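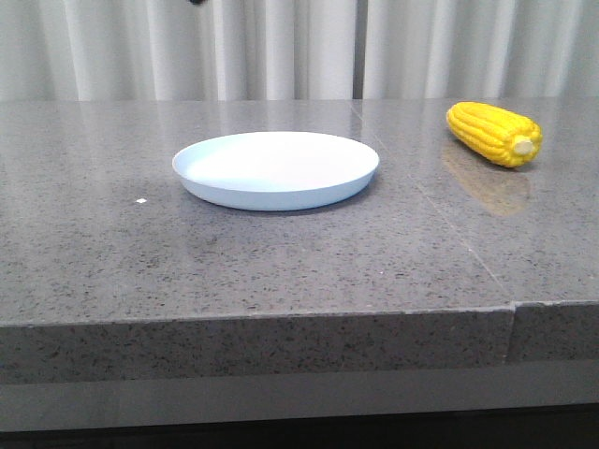 About Clirkel

Clirkel makes and fits curtains, blinds and table linen for homes, guest houses and small restaurants. We have a workroom and a shop in the same building on Prero Street. The shop is at the front and the sewing is done at the back, so if you come in with a question about a hem or a lining, the person who does that work can usually come out and answer it.

How we started

Damián Paredes opened Clirkel after several years as a cutter at Núñez, an upholstery firm that made seat covers and drapes for hotels. When Núñez stopped taking orders from private customers, he rented the back half of our present building and took on the jobs it was turning away. Most of them were single windows. The front half came up for rent later and became the shop.

For the first few years we only made curtains. Blinds were added when customers kept asking for them in kitchens and bathrooms, and table linen came from a restaurant owner who wanted napkins to go with her drapes. Table linen is now a regular part of the week.

What we make

Curtains are still most of our work. We make pinch pleat, pencil pleat, goblet and plain rod-pocket headings, lined or unlined. Café curtains that cover the lower part of a window are made to order in any of the lighter fabrics. We also make Roman blinds, and we supply roller blinds from an outside maker and fit them ourselves.

Table linen includes tablecloths, runners, placemats and napkins. Restaurants can order napkins in sets of 30, and we keep a record of the fabric and stitch used so that later sets match the first.

We carry 76 fabrics in the shop as full bolts. Another 500 can be ordered from sample books, which you are welcome to borrow for a week. Please look at a sample in the room where it will hang, once in daylight and once with the lamps on. Whites and creams in particular change a good deal from one room to another.

How an order works

You can bring your own measurements or ask us to measure. If you measure yourself, use a metal tape, write down width first and then drop, and tell us whether the pole or track is already up. If we measure, the visit is free within the city limits, and the measurements are our responsibility from then on.

We send a written quote that lists fabric, lining, making and fitting on separate lines. Work begins when the deposit is paid. Curtains are normally ready in four weeks, blinds in three. September is our busiest month, and orders placed then can take two weeks longer.

Fitting is done by our own staff. We bring our own ladder and take away the packaging. Old curtains can be taken down on the same visit if you ask for this when you book.

Repairs and alterations

We shorten, reline and rehead curtains, including ones we did not make. Please have them cleaned before you bring them in. We do not alter blinds from other makers, as we can't get parts for most of them.

Classes

Our beginners' course, Suvis, runs on weekday evenings in the workroom. It lasts five weeks and covers measuring, cutting, side hems, linings and one type of pleat. Machines are provided. Students buy their own fabric and go home with one finished pair of curtains for a window of their choice. Places are booked through the shop.

Visiting us

The shop is open to walk-in customers every weekday and on the first Saturday of the month. There is parking behind the building; use the gate on the left. The front door has a step, and there is a ramp at the side entrance with a bell.

Page last updated 2023-03-27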